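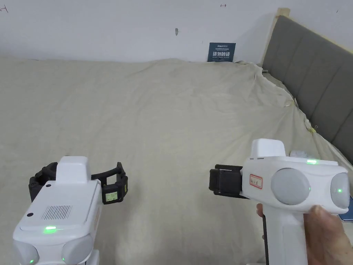 구바사흐(Guvasach) 무주름 침대 시트, 진짜로 다림질 안 해도 되는 거 맞나요? 상세페이지에는 건조기에서 꺼내 바로 씌우면 호텔처럼 된다고 써 있던데 저는 그 말을 못 믿겠습니다. 베이지색으로 샀고요, 보시다시피 침대에 펼쳐 놓으면 전체가 자글자글합니다. 벽 쪽은 뭉쳐서 올라오고 헤드보드 쪽도 우글우글해요. 800수라길래 돈 더 주고 샀는데 이럴 거면 왜 샀나 싶네요. 쓰시는 분들 몇 달 지나면 좀 나아지는지 궁금합니다.

작성자: 누렁이베개

답글 5

면60수파
800수라는 말부터 의심하셔야 돼요. 여러 가닥 꼰 실을 가닥수대로 다 세서 숫자 부풀리는 데가 많습니다. 저는 60수 면 쓰는데 이쪽이 훨씬 시원하고 잘 말라요.

ㄴ 달밤세탁
60수는 실 굵기고 800은 밀도 얘기 아닌가요? 둘을 같이 놓고 비교하면 안 되죠. 판매자들이 둘 다 그냥 '수'라고 써 놔서 헷갈리긴 합니다만.

ㄴ 면60수파
네 그건 제가 섞어 썼네요. 그래도 800은 안 믿습니다.

건조기두번
저는 같은 제품 2년째인데 만족합니다. 건조기 끝나자마자 꺼내서 바로 당겨 씌우면 펴져요. 통 안에 하룻밤 두면 당연히 구겨지고요. 글쓴님 혹시 사이즈 맞게 사셨어요? 매트리스보다 크면 아무리 당겨도 웁니다.

ㄴ 누렁이베개
사이즈는 맞게 주문했습니다. 그리고 꺼내자마자 당겨야 펴지는 건 그냥 면 시트도 똑같지 않나요. 그걸 무주름이라고 부르는 게 이상하다는 거예요.

ㄴ 건조기두번
일반 면보다는 확실히 덜해요. 안 써본 것도 아니고 둘 다 써보고 하는 말입니다.

홑이불수집
무주름 가공은 수지 처리한 거라 빨수록 약해진다고 알고 있어요. 몇 달 지나면 나아지냐고 물으셨는데 오히려 반대일 수도... 그렌두라(Grendura) 것도 처음엔 빳빳하더니 한 철 지나니까 똑같았습니다.

달밤세탁
후기란에 별 다섯 개가 200개 넘게 달렸던데 읽어보면 죄다 "배송 빨라요, 아직 안 써봤어요"임. 그런 건 빼고 봐야 해요.

먼지싫어
저는 스티스비(Stisby) 리넨으로 바꾸고 주름 포기했어요. 원래 구겨지는 천이라 신경이 안 쓰임. 촉감은 좀 까슬합니다.

ㄴ 면60수파
리넨은 값이 문제죠. 그 돈이면 면 시트 두 장 사서 돌려 씁니다.

누렁이베개
답변 감사합니다. 일단 다음 빨래 때 건조기두번님 말대로 바로 꺼내서 씌워 볼게요. 큰 기대는 안 하지만요. 그래도 이러면 판매자한테 문의 넣고 11월에 다시 글 올리겠습니다.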